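Getting the dining table back: my kitchen and dining room tips

I've been promising for weeks to put all of my table tips on one page, mostly because my sister keeps ringing me with gravy on her elbow and asking what to do about it. So, this is the lot. We eat at our table, the kids do homework on it, I cut out curtains on it and once a year we strip the whole thing down and oil it. It takes a hammering! If you've got a wooden table that gets used for everything, most of this should be some help.

First, the daily wipe

A damp cloth, and I do mean damp. Wring it until nothing drips, then wring it again. Go with the grain, turn the cloth over halfway down, and follow with a dry tea towel straight away (the drying matters more than the wiping, if you ask me). I use a tiny squirt of ordinary washing-up liquid in a bowl of warm water and that does for nearly everything. Those spray polishes smell lovely, but they build up over the months and you end up with a sort of grey bloom that catches the light and drives you mad.

Crumbs come off before the cloth goes on. I keep an old pastry brush in the drawer for the join down the middle, where toast goes to die.

White rings

Everybody gets these. Somebody puts a hot mug down, you find a pale circle the next morning and there's a row. A white ring is usually moisture caught in the finish, so it's worth having a go before you panic. Lay a clean, dry cotton cloth over it (an old pillowcase is perfect), set the iron to low with the steam off, and press for a few seconds at a time. Lift, look, press again. It can take a good many goes. If the iron makes you nervous, smear on a bit of petroleum jelly, leave it overnight and buff it off after breakfast.

Dark rings are a different animal. Those have gone down into the wood itself and you're looking at sandpaper, I'm afraid. 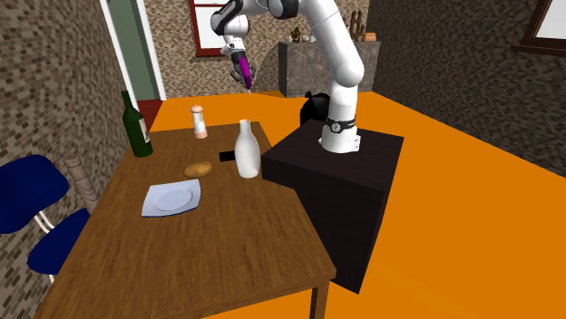 Dining room with the orange floor

Floors under tables

While we're down there. Felt pads on every chair leg, and check them when the clocks change, as they pick up grit and then you're dragging a little sheet of sandpaper about all day. The stick-on ones never last five minutes in our house, so I buy the sort with a nail through the middle and tap them in with the back of a spoon wrapped in a sock. Drill a tiny pilot hole first if the legs are skinny, or they'll split.

If you've got a strong coloured floor, you'll know that it shows every speck of flour and every footprint. I sweep towards the window in the evening, with the light low, and it's amazing what turns up. For scuffs from dark soles, try a clean pencil rubber before anything wetter. Honey on the floor wants a warm cloth laid over it for a minute so that it softens, then wipe. Don't scrape it!

Candle wax

I had a proper disaster with this one in March. Purple candles, birthday tea, door left open, draught. Wax everywhere. Here's what worked in the end, after I'd tried all the silly things first.

Let it go hard. If you're impatient, put some ice in a freezer bag and sit that on the wax, with a towel underneath the edges so the wood stays dry. Slide an old plastic card under it, nearly flat to the table, and most of it will ping off in lumps. What's left behind can be warmed with a hairdryer on its lowest setting and blotted with kitchen paper. Keep moving to a clean bit of paper or you'll just spread it about. Any colour left after that usually comes up with a dab of oil on a soft rag, though I'd try it on the underside first.

Crayon comes off much the same way, by the way. Felt tip doesn't. Felt tip gets a cotton bud with a drop of surgical spirit, a light hand, and a prayer.

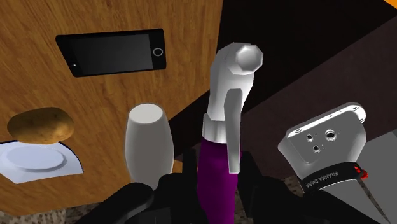
Now, potatoes. I get more questions about potatoes than anything else on here, so I'm giving them their own bit.

Keep them somewhere dark, cool and airy, and get them out of the plastic bag as soon as you're home. I use a paper sack with the top rolled down, on the pantry floor. Mine came from Pollbridge market years ago and has been patched with parcel tape more than once. Don't keep them next to the onions (they set each other off) and don't wash them until you're ready to cook. If one's gone soft and smelly, take it out the same day and wipe its neighbours dry.

For a jacket with a decent crackly skin, scrub it, dry it thoroughly, and leave it sitting out for a bit while the oven heats. Prick it, rub with a little oil and plenty of salt, and give it an hour or more at 200 degrees straight on the shelf. No foil. When it comes out, bash it once on the worktop in a tea towel so the steam gets away, and the inside goes fluffy instead of gluey.

Green bits? Cut them out deep, and if it's green all over, put it in the compost. Same goes for big sprouts.

And leftover boiled ones go in the fridge with a plate over the top, ready for frying. You'll never get a better breakfast than cold potatoes fried slowly in butter — slowly, mind, don't fiddle with them until the bottoms are brown.

Plates, and the marks on them

Those grey pencilly lines on white plates aren't scratches most of the time. They're metal rubbed off your cutlery, and they'll lift. Make a paste of bicarb and water, rub it round with a damp sponge, leave it while you put the kettle on, then rinse. Tea stains in cups, the same. I do ours in a batch on a Monday with the radio on and quite enjoy it.

If you stack good plates, put a paper napkin or a circle of kitchen roll between them. The rough foot of one plate is what scratches the face of the next.

Oiling the table once a year

My neighbour Cristian Muñoz restores old furniture in a shed behind the bakery in Tindlow, and he's the one who got me out of the habit of slapping it on. I used to pour it straight from the tin! These days I do it his way, and the table has never looked better.

Clear everything off the night before. Wash down, dry, and leave it overnight. In the morning, rub over lightly with fine sandpaper, always with the grain, and don't lean on the edges or you'll round them. Get every scrap of dust off with a barely damp cloth and let it dry again.

Put on a thin coat with a lint-free rag. Thinner than that. Leave it for as long as the tin says, then wipe off everything that hasn't soaked in, and I mean everything, as whatever's left sitting on top goes tacky and you'll be peeling your homework off it until summer. I do 2 coats with a day in between, and three on the end by the window where the sun gets at it.

One serious thing. Oily rags can heat up and catch fire by themselves if you scrunch them up in a bin. Lay them out flat outdoors until they're completely dry and stiff, or soak them in water. I hang mine on the washing line, away from the house.

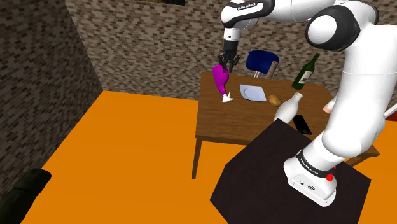
Little dents are worth a go before you oil, too. If the wood is bare or only oiled, you can often steam a dent up: put a few drops of water in it, lay a damp cloth over, and touch the tip of a warm iron to the spot. The fibres swell back. It won't do much if the grain has been torn, and please don't try it on veneer, you'll lift the lot.

For scratches, rub half a walnut along them and then go over it with your thumb. I thought this was an old wives' tale until I did it. It doesn't mend anything, it just darkens the pale line so your eye goes past it. Wax sticks do the same job on deeper ones, and it's best to pick a shade darker than you think.

Wobbles: before you start sawing bits off legs (please don't), turn the table a quarter and see if it still rocks. Half the time it's the floor. If it really is the table, get underneath with a torch and check the bolts. Ours work loose every winter when the heating's been on and the wood has shrunk a bit. Nip them up by hand, a little on each, going corner to corner.

Bits and bobs

Keep a tray by the door of the dining room for phones, keys and post. Ours used to live among the dinner things and more than one phone ended up with butter on it.

Vinegar is great for kettles and rotten for oiled wood. Keep it off the table.

Rub a sticky drawer runner with a candle stub. (Any colour, it doesn't show.)

Put a folded towel under the tablecloth if you're serving from hot dishes, and still use a mat on top.

Next time I'm going to do oven doors, as I've finally worked out how to get the glass out of mine. If you've got a good trick for the brown drips between the panes, leave it in the comments and I'll try it before I write mine up.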